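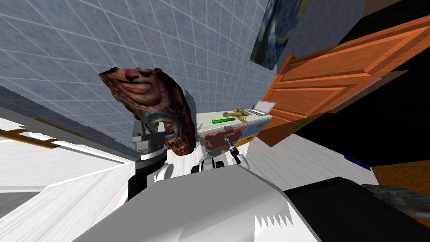 How often should the wrist joints be re-greased on a two-arm Trolton cell?
The arms run two shifts, light pick work only. The manual gives an interval in hours, but our controller was replaced in February and the counter went back to zero.

Grorkley
Every 8 months for light duty. Take the hours from the old controller's backup if you still have it and enter them by hand under maintenance. Power down and lock off first, then open both ports on the joint. Pump slowly until clean grease shows at the outlet — 3 strokes is normal — and wipe off before refitting the plugs.

Wijesinghe
Agree with the above. Run the joint for a few minutes at low speed with the outlet plug still out, everyone clear of the cell, or the pressure will push past the seal. I lost 2 seals that way.

Lorkar
We just do ours at the summer shutdown.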